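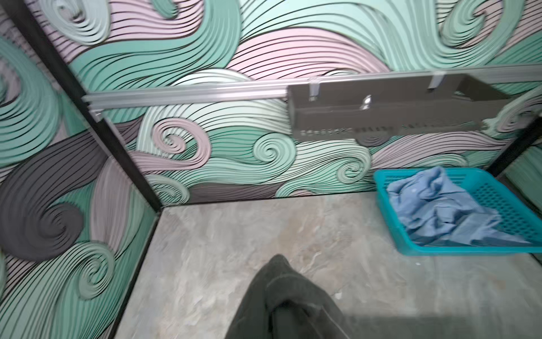

Figure 2. Wallpaper with a pattern of curling, wave-like bands in greens, pink, off-white and grey, hung on two walls that meet at a corner.

3.2 Pattern repeat and paper waste

The amount of paper lost when a room is hung depends on the height of the walls, the length of the repeat and the way the drops are matched. Plain papers have no repeat, and the only loss is the trimming at the top and bottom of each drop. Patterned papers have to be cut so that the design carries on across the seam, and the offcut from each drop can be long. Trade guides usually deal with this by telling the customer to buy a spare roll. Leung's earlier survey of decorators found that most of them did the same from habit, whatever the paper.

We looked at three ranges sold to small decorating firms, which we refer to by their trade names: Jurent, Modise and Rornex. Jurent is a straight-match range with a short repeat. Modise is a half-drop range, so that every second drop is shifted by half the repeat. Rornex is sold as free match, though several of the decorators we spoke to said they lined it up by eye anyway. Job sheets were collected from the firms over one winter, beginning in November, and entered by the first author. We kept 3000 sheets after removing those with no wall height or no roll count.

Large flowing designs of the kind in Figure 2 raised a separate question. Decorators disagreed over whether a poor match is easier or harder to notice when the lines in a pattern are curved. Those who thought it harder said that the eye follows the curve past the join. Those who thought it easier pointed to fine parallel lines, where a small step between one drop and the next breaks every line at once. The job sheets cannot settle this, but they do record how often a drop was taken down and hung again, and we use that as a stand-in.

3.3 Corners

Corners were coded apart from flat walls. The usual practice is to cut the drop so that a narrow strip turns the corner, and to start the next wall with a fresh plumb line. Few corners are square, and the strip is rarely the same width at the ceiling as at the skirting. Some mismatch is therefore built in, and decorators try to put it where it will be least seen — behind a door, or on the side away from the window.

Where a post or moulding covers the join, the paper can be cut tight on both sides and the match matters less. We coded these as covered corners. They made up 5 per cent of all corners in the sheets, too few to compare between ranges, and they are left out of the tests in Section 4.

Sheets on which the decorator had written a single roll count for more than one room were also set aside. There were 60 of these, nearly all from one firm, and Sfakianakis was able to split some of them using the firm's order book. The rest were dropped. Wall heights were taken as written, with no correction for picture rails or coving.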